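Why Do Some Knots Slip? A Test of Four Knots in Five Kinds of Thread

Project report by Aishwarya Ramasamy and Gilberto Ñahui
Project advisor: Revathi Murthy

Where the idea came from

Gilberto's shoelaces come undone all day long and mine never do. We wear nearly the same shoes! It bothered us enough that we filmed ourselves tying them, and we found that he ties the second half in the same direction as the first, so he ends up with a granny knot under his bow. I cross the other way and get a square knot. The two look almost alike, and we wanted to know how much that one small change matters, and whether it matters the same amount in every kind of string.

What we used

We picked four knots for joining two ends: the granny knot, the square knot, the surgeon's knot (a square knot with one extra wrap in the first half) and the double fisherman's knot. For thread we had cotton kitchen string, wool yarn, waxed linen, braided nylon and plain single-strand fishing line. The linen came from Melur Sutanto, who binds books and let us dig through a whole drawer of ends.

Each piece was cut to 40 centimeters. We joined two pieces with the knot, hung the top from a hook in the lab and added weight to a bucket at the bottom, one scoop of sand at a time, until the knot slipped or the thread broke. Every knot was left with the same length of tail, which we marked with a pen so we could see any creep.

Four knots in five threads made 20 pairings, and we tested each one five times, for 100 pulls in all. Gilberto tied every knot (after a lot of practice) so that a difference in hands would not get mixed up with a difference in knots.

What happened

In 32 of the 100 pulls the knot slipped apart before the thread broke. More than half of those were granny knots, which we expected. The part we loved was how much the thread changed things. In wool yarn even the granny knot held every time. The fibers are fuzzy and grab each other, and the yarn simply snapped. In fishing line the granny knot failed in all five pulls, and the square knot was not much better -- it would sit there looking perfect and then roll open.

The surgeon's knot was our favorite to watch. The extra wrap keeps the first half from loosening while you tie the second half, and you can feel that in your fingers. The double fisherman's knot slipped least of all, but it was slow to tie and hard to pull down evenly in the waxed linen.

What went wrong

Our first afternoon had to be thrown out. We had been dropping the sand in too fast, and the jerk broke threads that should have lasted longer. We also wish we had tested damp string. Murali Devadiga, who sails, read our draft and asked about it right away, and we had no answer for him.

Knots outside the lab

Once you start looking, knots are everywhere: butcher's string, hammocks, kites, the back of a quilt. Stitches may be the place where the difference between a good knot and a bad one matters most, and where the person tying has the least room to work in. 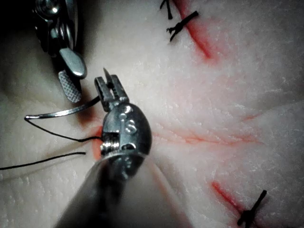

Smooth thread needs more help than rough thread, and that help can come from an extra wrap or from another throw on top. We would like to try the second idea next, going up one throw at a time in the fishing line until the slipping stops. Gilberto has switched to a square knot under his bow, by the way, and his left shoe still comes undone, so we are adding flat laces to the list too.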